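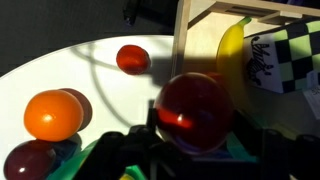
The **Pralten arm** is a tabletop robot arm designed and built by amateurs at the Rivadeneira shared workshop. It consists of a jointed arm, a two-finger gripper and a small camera mounted at the wrist, and is used mainly for picking up and sorting light household objects. The design was begun by Lise Fraser and Adelino Bragança as a home project and moved to the workshop when it outgrew Fraser's kitchen table.

## History

Fraser built the first version at home from hobby servos and hand-cut parts. It had no camera and repeated a fixed list of movements, so that any object placed slightly out of position was missed or knocked over. Bragança, a member of the Rivadeneira workshop, proposed moving the camera from a stand beside the table to the wrist of the arm. The change required a new bracket and a longer cable, and the first two brackets cracked at the screw holes.

The second version was assembled over one winter, beginning in December. Chantal Grewal wrote most of the control software, known as Nindutov, and Tanner Fehr redesigned the base after the arm was found to rock when fully extended. A third version, with stiffer joints and a quieter shoulder motor, remains in use.

## Design

### Arm and base

The arm is bolted to a steel plate, which is clamped to the work surface during use. The parts list published by the workshop contains 71 entries, excluding screws and washers. Most of the structural parts are printed, and the remainder can be cut with a hand saw and finished with a file. Builders are advised to fit the elbow joint before routing the cable – the reverse order requires the forearm to be taken apart again.

### Gripper

The gripper is black and has two fingers driven by one motor. The maximum opening is 80 millimeters. Early fingers were smooth and tended to squeeze round objects out of the grip. Later ones carry a thin rubber pad on the inner face, replaced when it begins to peel.

Closing force is limited in software. The limit was introduced after a series of damaged plums and is set separately for each type of object.

### Camera

The camera looks forward past the fingers, so that part of the gripper is always in view. This allows the software to compare the position of the fingers with that of the object. The arrangement is sensitive to lighting. In low, direct sun the objects, the arm and its cables cast long shadows on a white tabletop, and an early release of Nindutov often treated the shadow of a piece of fruit as a second piece. Grewal's correction compares several views taken as the arm moves. Glossy and translucent objects remain difficult, as bright streaks and highlights change with the angle of approach.

## Use

The standard exercise at the workshop is the sorting of mixed round objects, usually an orange and several red or dark red items, on a white table. A pale wooden shelf stands at the back and holds taller goods, among them a banana and a box printed with a zebra. Reaching the shelf without touching its upright post is regarded as the harder part of the exercise.

Clifford Fortin keeps the log of test runs. The longest series so far contains 1001 attempts, made with the third version of the arm. Open sessions are held on Sunday, and visitors may operate the arm by hand controller under supervision.

## Variants

The **Favetti** is a shorter version intended for building at home. It omits the wrist rotation joint and uses a simpler base, and can be put together in 38 hours by a builder with some experience of soldering. It runs the same software, although the shelf exercise is outside its reach.

## See also

- Robot end effector
- Hobby servo
- Visual servoing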